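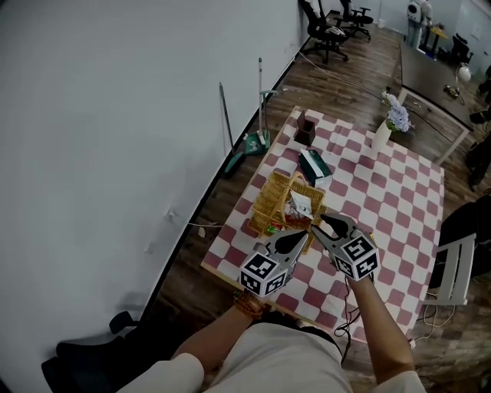
3. Bleeding the Selska radiator

I do mine every September, before the heating goes on in earnest, and it takes me ten minutes with a cup of tea on the go.

1. Switch the heating off and wait 40 minutes. Don't skip this, the water can scald!
2. Hold a rag under the valve at the top corner and fit the key. 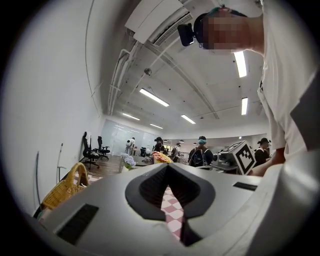
3. Turn it anticlockwise, a quarter turn at most, until you hear hissing.
4. Close it as soon as water dribbles out (mine spits a bit first).

Note: the Prosser key fits too, but it's stiff.

Caution: never take the valve screw right out. Check the boiler pressure before you switch back on.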